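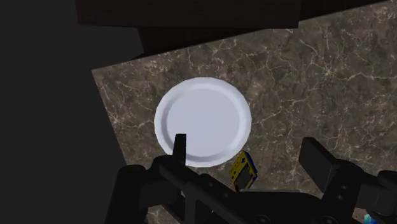 Words: Arne Wendt
June issue | 614 shares | 11 comments

Eighteen switches in one cupboard. That's what Walczak had when the network went down at half past four, and not one of them labelled.

Small firm, two floors, a warehouse out the back. They'd grown a desk at a time and bought a box each time. Then a loop: someone plugged both ends of a patch lead into the same wall plate, and the lot fell over. Phones, tills, door locks.

I went up to see the rebuild. First surprise, how little of it was new kit. Two Rorum core switches, 500 metres of cable, a lot of sticky labels. The rest was settings. Spanning tree switched on everywhere (it had been off on seven boxes, no idea why). Phones on their own VLAN. Guest wifi kept well away from teh stock system.

Monitoring is Homonix, the cheap tier. Sends a text when a port starts flapping. Sent 18 the first night, all the same printer.

What would they do differently? Draw the map first. They spent two days tracing leads by hand, one person upstairs wiggling, one down below shouting. And keep a spare power supply on the shelf, theirs took a week to come.

Still to do: the warehouse link, which runs over a old copper pair and drops when the roller door goes up. Fibre quote is in. Bit steep.

Comments

Ara: Which firmware on the Rorums? Ours wouldn't hold a trunk after a reboot.

cablemonkey: Seven with STP off, ouch. Check the roller door motor is earthed before paying for fibre.

Ara: Ignore me, found it, needed to save the running config.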